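# Chapter 5: What a Standard Can and Cannot Tell You

Before you read this chapter, find the most recent safety certificate for any machine you work with and write down three things: what was tested, what the machine was doing during the test, and who chose the conditions. Many readers will manage the first and get stuck on the second. Keep your notes. We will come back to them in Section 5.4.

## 5.1 The binder on the shelf

Every automation firm has a binder. At Ekström, a mid-sized integrator we will follow through this part of the book, it ran to 199 pages when Liv Engebretsen took over as safety lead. It held a risk assessment, a set of signed test sheets, the supplier's declarations, and a long table that matched each clause of the applicable standards to a line of evidence. Every row in the table had been marked "complied."

Engebretsen picked 10 rows and asked to see what stood behind them. For five of the rows, the evidence was another document that repeated the claim. One cited a test on a hand that had since been replaced with a different model. The binder had passed two outside audits in that condition.

It is tempting to read this as a story about a lazy company. The people who filled in the table were careful, and most of them were overworked. They had been asked whether a document existed for each clause, and they answered that question correctly. Whether the machine was safe to stand beside was a different question, and the table had no column for it.

## 5.2 Three kinds of rule

The word "standard" gets used loosely in this field, and suppliers benefit from the looseness. We will keep three things apart.

A **legal requirement** is something you must meet to sell or operate the machine where you are. It is usually short, broad and hard to apply directly.

A **consensus standard** is written by people with an interest in the subject, including manufacturers. It turns broad duties into limits, test methods and definitions. Following one is often voluntary on paper and close to compulsory in practice, as buyers and insurers ask for it.

**Good practice** is everything else: house rules, checklists, the habit of locking out power before reaching past a guard. Some of it is excellent. Some of it is superstition that has been laminated.

When a salesperson tells you a product is "fully compliant," ask which of the three is meant, and then ask for the scope statement. The scope statement says what the rule covers. It is often the dullest paragraph in the document, and it is where most of the disappointments in this chapter begin.

## 5.3 The trouble with humanlike hands

Older rules for industrial robots grew up around a simple picture: a large arm, a fence, and a person outside the fence. You could argue about the height of the fence, but everyone knew what it was for.

Hands with several fingers fit that picture badly. Each finger can press, pinch or trap. The thumb may close from a direction the operator is not watching. A force limit measured at a flat pad says little about what happens when a sleeve gets caught between two digits. And the hand tends to be used in ordinary rooms, near furniture, glass and people who have not been trained.

Mernum, which supplies hands to research groups, published a contact-force figure for its Raltolix model that was well inside the limit it had chosen. Peter Trnka, then a graduate student, asked how it had been measured. The sheet described a single finger, fully extended, moving slowly into a rigid sensor, and 900 repetitions had been logged. All of them were the same motion. The large number made the sheet look thorough, and it did show that the result could be repeated. It told Trnka nothing about a closing grip.

Mernum's reply was polite and correct: the method it had used did not call for a grip test. Trnka's lab bought the hand anyway, and wrote its own procedure. We think that was the right decision, though the procedure had faults too, and you will be asked to find them.

> **Working rule.** A test result is a statement about the test. Before you apply it to your own setup, list every way the two differ. If the list is empty, you have not looked hard enough.

## 5.4 Who benefits from vagueness?

Atif Jatoi, who audited cells for Celtum for many years, used to sort weak clauses by asking who would be inconvenienced if the wording were tightened. "Adequate clearance" can be met by nearly anyone. "Clearance of a stated distance, measured with the hand fully open and the arm at its furthest reach" cannot, and somebody has to go and measure it.

You should be suspicious of this argument as well. Tight wording has costs. A fixed number can be wrong for your machine, and people stop thinking once they have met it. Filipa Barros, reviewing Jatoi's clearance rule, pointed out that staff at one site had measured the distance faithfully to the wall and ignored a window that opened inward. The rule said "fixed structure," and a window moves.

Jatoi and Barros never settled the matter. Their exchange is reprinted in the readings for this chapter, and we suggest you take a side before you reach the end of it.

Now return to the three notes you made at the start. If you could not say what the machine was doing during its test, write down whom you would have to ask, and whether that person has any reason to give you a full answer. Section 5.5 takes up clearance near windows, walls and furniture, starting with how reach should be measured when the fingers are spread.

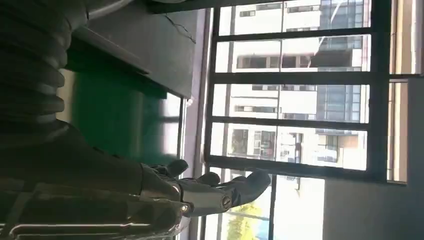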